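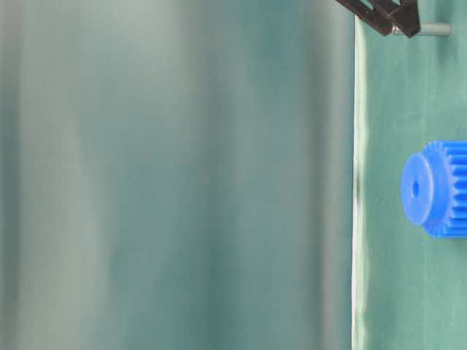 Checking the fingers once a month is not enough for a cell that handles small parts all day, a reader in Florkcombe wrote to us after our last piece on the gear station at Faltbridge. The shop has now come to the same view. Since Tuesday, 16 May 2023, the gripper on the station has been checked at the start of every shift.

The station puts pins and blue plastic gears together for the drive units that Tondurura sells to makers of feeding equipment. The gripper picks up a gray pin, brings it over and lines it up with the hole in the hub of the gear. It is a small job, and for most of the winter the cell ran without much attention.

Trouble started in the spring, when the arm began stopping with the pin against the face of the hub. Operators cleared the fault and restarted, and the next few parts usually went through. The stops came back more often after each weekend.

The shop first suspected the gears. A new batch had come in from Dambrauskienė, the molding firm that supplies them, and the holes were checked with a plug gauge. They were within the drawing. The pins were measured next and were also good.

The cause was in the gripper. One finger had worn on its inside face and the two fingers no longer closed evenly, so the pin sat at a slight angle. The angle was too small to notice at the grip, but it showed at the far end of the pin, where it has to meet the hole.

Both fingers were replaced. The mounting screws were cleaned, refitted and tightened with a torque wrench, and the pick position was taught again using a straight test pin that is kept for that purpose. The gear position was left as it was after a check showed it had not moved. The whole repair took three hours, most of it spent on teaching and slow test runs.

The new routine takes less time. With the cell locked out, the operator wipes the fingers with a dry cloth, looks at the inside faces under a lamp and tries both by hand for play. The cell is then put back in manual mode with the speed turned down. The gripper closes on the test pin and brings it up to a gauge block. If the pin touches one side of the block, the cell stays off until maintenance has looked at it.

After that come 30 slow cycles with ordinary parts. The shop wanted fewer at first but kept the number because the spring fault often stayed away for the first dozen parts after a restart.

Operators have also been asked to stop clearing the fault more than twice in a row. A third stop now goes in the log and maintenance is called. Several of the spring stops were never written down, and that made the pattern hard to see.

The worn fingers have been kept. Tondurura plans to have a harder set made, and these should be fitted in June if the supplier keeps to its date. The shift check will continue with the new set. A similar station on the other side of the building uses a different gripper and stays on the monthly schedule for now.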